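Warkex two-arm tabletop cell, trial unit: pre-acceptance checks

Run hours at inspection: 2,107

1. Base plates, both arms. Bolted to front rail. PASS
2. Cable clips along links. PASS, re-check at 2,502 hours.
3. Loose cable at right gripper. COMMENT - dangles below the gripper over the tray's front edge. Shorten or tie back.
4. Wiring at base mounts. COMMENT - thin red and black wires lie along the rail without cover. Supplier to quote for a sleeve.
5. Utensil sorting, 121 picks, mixed forks and spoons. PASS, two drops, both spoons. 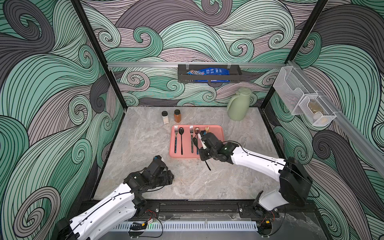
Pornau site asked whether item 5 should be repeated at reduced speed before sign-off, as their own unit dropped fewer spoons at 60 per cent. Agreed. Add as 5b.

6. Stop button, left and right. PASS
7. Restart after stop. FAIL - left arm resumed without a reset. Return to Warkex with the log.

Result: hold. Do not accept until 7 is cleared and 5b is run.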